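In defence of grey

Esperanza Robles
2019-12-18

Brostdale council wants to paint the underpass yellow. There was a leaflet about it through my door last week, and the word "cheer" appeared on it more often than I thought possible on one side of A5. Yellow walls, yellow handrails, and a mural at the station end with what looks like a sunflower on it. I have lived near that underpass for 20 years and I would like to put in a word for the colour it is now.

It is grey, and I love it. I love grey generally! I've loved it since I was a girl being told to choose something brighter for my bedroom, and I think we treat it very badly. We use it as a word for boredom. A grey man is a dull man, a grey area is a muddle, and a grey day is one we'd like to hand back. No other colour has to put up with so much, except possibly beige, and beige can find its own defender.

What gets me is how little looking goes into all this. Stand on the bridge at Eltstead on a dull afternoon in winter and try to find two patches of grey that match. The river is one thing and the sky in it is another. The slates on the chapel go nearly purple after rain, the lead around the chimney is paler and softer, and the road has a bit of brown in it that you'd never notice until a lorry has just wetted one lane and left the other dry. People drive two hours to see autumn leaves (I do it too, I'm not made of stone) and then walk home past all of that with their heads down.
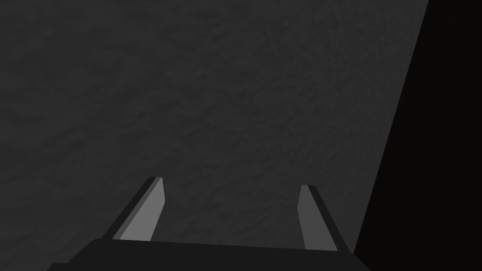
Textured grey, with near-black beside it.

My neighbour Nelu Pană painted houses for most of his working life and he taught me more about this than any book. He told me he could mix a grey from almost anything left in the van: a blue and an orange, a red and a green, a tired old cream with a drop of black. They all came out grey and they were all different, and a good customer could tell. A bad one pointed at the card and said "just grey". He once did a hallway four times for a woman who kept saying it had gone pink, and he says she was right every time. The sun came through a coloured pane over the door after lunch and turned the whole wall. He had been packing up before lunch and never saw it.

I think about that hallway a lot. Grey takes in whatever is near it. Put a red coat in front of a yellow wall and you have a quarrel. Put the same coat in front of a grey one and the coat fairly sings, and if you look hard the wall has gone a touch green to keep it company. Painters know this, and so does anyone who has hung washing out under heavy cloud and been startled by their own pillowcases. A bright colour wants you to look at it. Grey is happy for you to look at something else, and that seems to me a lovely quality in a colour and a pretty good one in a person.

Now, I know what the other side will say, as I've had it said to me across several dinner tables. We have quite enough grey already. We have car parks, we have shopping centres, we have the back of the leisure centre, and every new kitchen in the county has been done in it from floor to ceiling. Fair enough. I'll give them the kitchens. There was a show flat at the Stoica development last March where the walls, the sofa, the rug and the fruit bowl had all been bought in the same shade, and I came out feeling as if I'd been under a saucepan lid. But the trouble there was sameness. If they'd done it all in turquoise I'd have come out feeling worse.
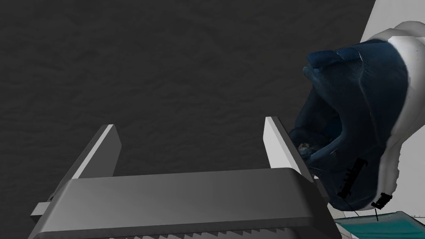

And the car parks are ugly for other reasons. They're ugly when the drains are blocked and the lights are broken and there's nowhere to walk with a pushchair. Paint one yellow and you have a yellow car park with blocked drains. I'm suspicious of bright paint for this very reason, I suppose. It is so often what a place gets instead of being looked after. The underpass needs its gutter cleared at the bottom of the steps, and it needs a proper light at the far end, and it has needed both for as long as I've been using it. Do those two things and you'd see what a handsome bit of concrete it is. You can still make out the grain of the boards it was poured against, every knot and split, and when a low sun gets in from the station side the whole wall goes silver. It really does. I have missed trains over it.

A café called Gakinano opened on Eltstead high street a while back, and whoever chose the walls there understood. It's a warm grey, nearly the colour of a wood pigeon, and against it everything looks delicious: the oranges in the bowl, the green of the cups, people's faces. Children's faces especially. I asked the girl at the till what it was called and she went off and found the tin for me, but the label had been dripped on and all we could read was the price. I've been trying to match it with tester pots ever since. I have nine squares on my landing wall and I'm fond of every one of them.

So I've filled in the form on the back of the leaflet. It has a box for "any other colour ideas" and I wrote "the one it is", and then I ran out of box and went up the side of the page about the gutter. Replies go to the library desk, and you don't need a stamp if you hand it in.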